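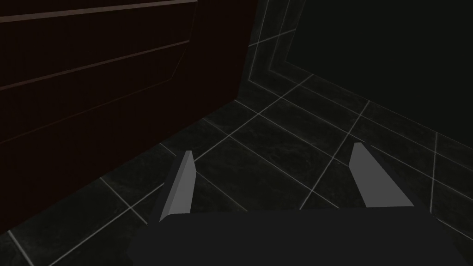
Recording door-opening examples in a simulated kitchen

Posted Sep 23, 2025

If you have worked through the Fenduvia set-up page, you should by now have a simulated house that loads, a robot that moves when you tell it to, and (I hope) a mug of tea within reach, as we are going to be at this for a while. In this part we gather the examples that our learner, Galline, will copy from. The task is a simple one to say and a fiddly one to do well: take hold of a door handle and pull the door open.

Start Cartwright, the recorder, before you touch the hand controls. Set it to keep every camera, the wrist ones included. You may be tempted to switch those off to save disk space, and I do understand, but please leave them on.

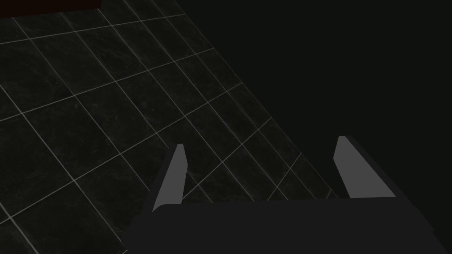
Wrist views with nothing but floor in them are still worth keeping. The learner has to know what its hand sees on the way to the handle as well as at the handle, so don't trim the quiet stretches from the beginning of a run. Do make sure the fingers start open, and change the starting pose a little each time, or you'll end up with 2000 copies of the same reach!

Now for the pull itself. Bring the hand in slowly, close the fingers on the lever, turn it, and then draw back with the whole arm in a gentle curve that follows the door round.

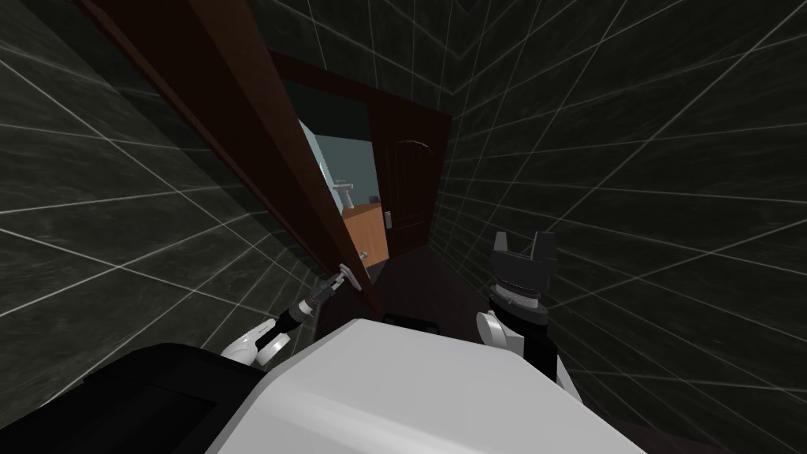

Choosing which hand does the work is up to you, but stick with your choice for the whole run. Doors that swing towards the robot are easiest, I find, if you keep the spare arm well out of the way. With the left gripper on the lever and the door partway open, as it is in the corridor here, the right arm can stay raised by the other wall with its fingers open. Keep hold of the lever until the door is as far round as you want it, and only then let go.

When you stop, Cartwright asks you to mark the run as good or bad. Be strict with yourself. Bad runs go into a separate Claster folder, and we'll come back to them in part 2. Aim for 3000 good ones before you start training, and do take breaks.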